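The Salt Clerk of Fesbridge

Paperback novel, 497 pages
Published by Stosimton
Historical suspense / Spy fiction
Language: English
Availability: in stock, ships from our own shelves
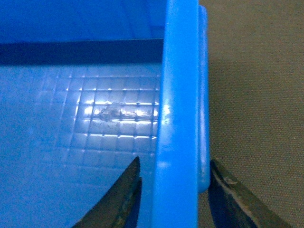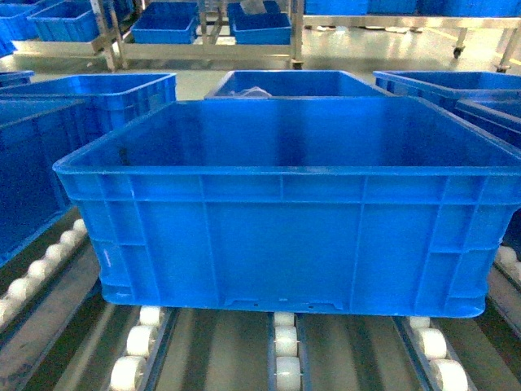
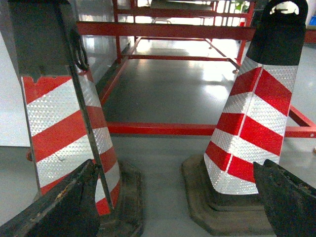 Description

In the winter of 1971, a quiet clerk in the harbor town of Fesbridge finds a mistake in the customs books. One hundred sacks of salt were paid for and signed for, but no ship ever brought them. He corrects the number, as he has done with many small mistakes before, and goes home to his supper. In the morning his desk is locked and a stranger is sitting in his chair.

So begins a long and patient spy story, which takes the clerk from the cold docks of Fesbridge to the island of Doãn, where two governments keep their secrets in the same old hotel. He does not speak the language of the island and he has never held a gun. What he has is his memory for numbers, and soon there are several people who would pay a lot for this memory, or who would like to be sure that it is lost.

The Salt Clerk of Fesbridge is the second book in the Doãn series, but it can be read alone. The story takes place before the first book, and readers who know that one will meet the hotel porter again, much younger and not yet so polite.

About the story

The book is told in two parts. The first part stays in Fesbridge and goes slowly. There are many pages about the office, the weather and the habits of the harbor, and some readers may ask when the danger will come. Please be patient with it. Small things from these chapters, for example a borrowed umbrella and a receipt for lamp oil, come back later with a very different meaning.

The second part is on the island and moves much faster. The chapters become short, often only a few pages, and the clerk must decide whom to believe – the woman who sends him letters without a name, or the old friend who came too quickly when he asked for help. There is a chase over the roof of the hotel, and a card game which lasts a whole night. We will not tell who wins.

There is some violence, mostly in the last chapters, and one scene of questioning that is hard to read. We recommend the book for adults and older teenagers.

About this edition

This edition has a soft cover with folded flaps and a map of Doãn inside the front. The map was drawn new for this printing, because in the earlier one the lighthouse was placed on the wrong side of the bay and several readers wrote to us. The text was also checked again and the spelling of the street names is now the same in all chapters.

The letters are of medium size, with good space between the lines. The paper is cream, not bright white. At 497 pages it is a thick book, but it opens well and the spine is sewn.

At the end you will find a short list of the ranks and offices in the story, and the first chapter of the next Doãn book, which we plan to bring out in January.

Also in the series

The Porter's Key – first book of the series, paperback and hardcover
The Salt Clerk of Fesbridge – second book, paperback
A Room Facing the Sea – third book, in preparation

Both published books can be ordered together as a set. The set comes in a plain card sleeve.

Ordering and delivery

Orders are packed by Rirnelau, our shop and mail order partner. If you order before noon, the book usually leaves on the same working day. You will get a message with the tracking number when the parcel is handed to the carrier.

Bookshops and libraries can order at the trade price. Please write your account number in the comment field, otherwise the order will be charged as a private one and we must correct it by hand.

If your copy has a printing fault, such as missing or double pages, write to the shop and tell us the page numbers. We will send a new copy and you do not need to return the old one. Books that are only not to your taste can be returned unread, with the postage paid by you.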